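# Garra manual Plandex Drato: ficha do equipamento e regras de uso

Página actualizada a 25 de Fevereiro de 2024. Substitui a de Julho, que ainda falava do punho antigo.

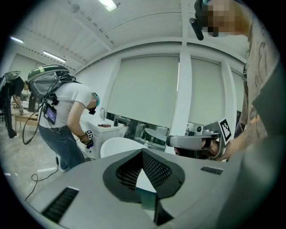 Vale para todas as unidades Drato entregues pela Plandex, versão de punho simples e versão de par. Quem tem só uma unidade salta a parte da sincronização. O resto é igual.

## O que vem na mala

- garra manual Drato (uma ou duas, conforme a encomenda)
- marcador fiducial já montado, mais um de reserva
- cabo de dados
- correias de velcro para prender cabos ao corpo
- cartão de calibração
- chave sextavada pequena. Não perder, não vendemos à parte

Mochila e auricular com microfone são da linha Pryor, encomenda separada. Computador não incluído em nenhum dos pacotes.

## Dados rápidos

| Item | Valor |
|---|---|
| Carga máxima nos dedos | 900 g |
| Autonomia em gravação contínua | 3 horas |
| Abertura máxima dos dedos | 100 mm |
| Pessoas por posto, máximo recomendado | 4 |
| Limpeza | pano seco ou ligeiramente húmido |
| Uso no exterior | não |

A carga é com o objecto agarrado a meio dos dedos. Na ponta é menos, usar bom senso. Garrafas cheias: ver primeiro na balança.

## Regras de posto (obrigatórias para suporte)

O contrato de suporte Girstead só cobre sessões feitas segundo esta lista. Lemos os registos antes de responder a reclamações, por isso mais vale cumprir.

**Antes de ligar**

1. Marcar no chão com fita a zona de trabalho. Fita mate, a brilhante dá reflexos.
2. Cabos fora da zona de passagem. Se o operador anda, o cabo anda com ele e tem de ter folga. Folga, não um metro a arrastar.
3. Estores descidos se houver sol directo ou movimento do outro lado do vidro.
4. Luz do tecto toda ligada. Não misturar sessões com luz e sem luz no mesmo lote.
5. Verificar o marcador: sem riscos, sem dedadas, bem apertado. Se roda com a mão está solto.
6. Bancada limpa do que não entra na tarefa. Água fechada quando há lava-loiça no posto.

**Durante**

- Uma tarefa de cada vez por operador. Dois operadores na mesma bancada só com o protocolo de par activo.
- Não tapar o marcador com a manga nem com a outra mão.
- Dedos da garra nunca apontados à cara de ninguém, mesmo desligada.
- Mochila com as duas alças postas. Uma alça só não conta como mochila posta.
- Quem supervisiona tem auricular e pode mandar parar. Diz-se "pára", sem código nem gestos.
- Objecto caído fica no chão até ao fim da gravação. Excepção: vidro e facas, aí pára tudo.

**Depois**

- Desligar pela aplicação primeiro, botão a seguir. Ao contrário perde-se o último ficheiro.
- Enrolar cabos em volta larga. Nada de dobras junto à ficha.
- Carregar fora da mala.
- Anotar no registo da sessão: unidade, posto, tarefa, paragens e motivo.

## Sincronização do par

Ligar a unidade esquerda, esperar pela luz fixa, ligar a direita. Encostar os dois marcadores ao cartão de calibração, um de cada vez, e confirmar na aplicação. Repetir sempre que:

- se troca de operador
- uma das unidades leva uma pancada
- se muda de sala
- a aplicação pede (não ignorar o aviso amarelo)

Se falhar duas vezes seguidas, mudar o cabo. É quase sempre o cabo.

## Pessoas e imagem

As câmaras das garras têm grande angular e apanham muito mais do que a bancada. Tecto, paredes, quem está ao lado. Logo:

- consentimento escrito de toda a gente presente na sala, não só de quem opera
- caras desfocadas antes de os ficheiros sairem do local
- aviso na porta, à altura dos olhos
- crachás e ecrãs pessoais guardados
- zonas de passagem visíveis pelo vidro: avisar também quem lá trabalha

O desfoque automático da aplicação falha em perfis e em caras junto à margem. Rever à mão uma amostra de cada lote. Se a amostra tiver uma cara destapada, rever o lote todo.

## Boas prácticas, não obrigatórias

Pausas. O braço cansa antes de a pessoa dar por isso e os movimentos ficam feios. Trocar de operador a meio da manhã resulta melhor do que insistir.

Roupa de manga curta ou justa. Cabelo comprido preso, as correias da mochila puxam.

Cadeiras encostadas ou fora da zona. Numa tarefa de pé, uma cadeira no caminho é tropeção certo quando se tem um visor à frente dos olhos.

Quem usa visor deve ter sempre um colega a ver o chão por ele. Nas sessões com dois visores, um supervisor chega desde que não esteja também a operar. Se o supervisor pega numa garra, deixa de ser supervisor e isso vai para o registo.

Objectos da tarefa: fotografar a bancada no início do dia e repor igual depois de cada ensaio.

## Avarias comuns

**Dedos abrem aos soluços.** Migalhas ou pó na guia. Pincel seco, sem óleo.

**Marcador perdido na aplicação.** Ver reflexos, ver se está torto. Se a superfície está gasta, trocar pelo de reserva e recalibrar.

**Unidade quente.** Parar, pousar com as ranhuras de ventilação livres. Não embrulhar em pano, já nos apareceu.

**Som cortado no auricular.** Emparelhar de novo. Afastar de micro-ondas ligado, em copas e cozinhas de ensaio acontece bastante.

**Ficheiro com duração zero.** Desligou pelo botão. Ver acima.

## Encomendas e peças

| Referência | Peça |
|---|---|
| Drato S | unidade simples |
| Drato P | par com cartão de calibração |
| Drato M | marcador de reserva |
| Drato C | cabo de dados |
| Pryor B | mochila |
| Pryor A | auricular com microfone |

Preços sob consulta, variam com o plano de suporte. Dedos de substituição estão em falta, aceitamos reserva mas sem data. Devoluções só com mala original e registo de sessões em anexo.

Versão em PDF destas regras para afixar no posto: pedir ao suporte, a que está na aplicação ainda é a antiga e tem a ordem de desligar trocada.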